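Preguntas frecuentes sobre la conexión en Eltbridge

¿Ya puedo contratar la línea en mi calle?
Depende de la calle. Inance da servicio por radio en todo Eltbridge, y en la parte alta de Skolleck solamente si desde su tejado se ve la torre. Escríbanos la dirección completa y le contestamos en 2 días laborables.

¿Cuánto tiempo dura la instalación?
Normalmente una mañana. El técnico coloca la antena, pasa un cable hasta el router y hace la prueba de velocidad junto con usted. Es necesario que esté presente una persona adulta.
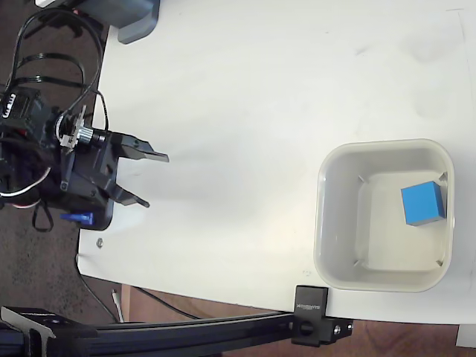

¿Qué velocidad voy a recibir?
La tarifa básica es de 60 megas de bajada y 9 de subida. Con lluvia muy fuerte puede bajar un poco, esto es normal en las conexiones por radio.

¿Puedo usar mi propio router?
Sí, si tiene puerto WAN. La configuración la enviamos por correo, pero no damos soporte para equipos ajenos.

¿Y si me cambio de casa?
Avise con antelación. Si la casa nueva tiene cobertura, el traslado es gratuito desde enero.

¿Con quién hablo si hay una avería?
Con Dušan Milošević, en la oficina de la calle Stojanovska, o por el formulario de contacto.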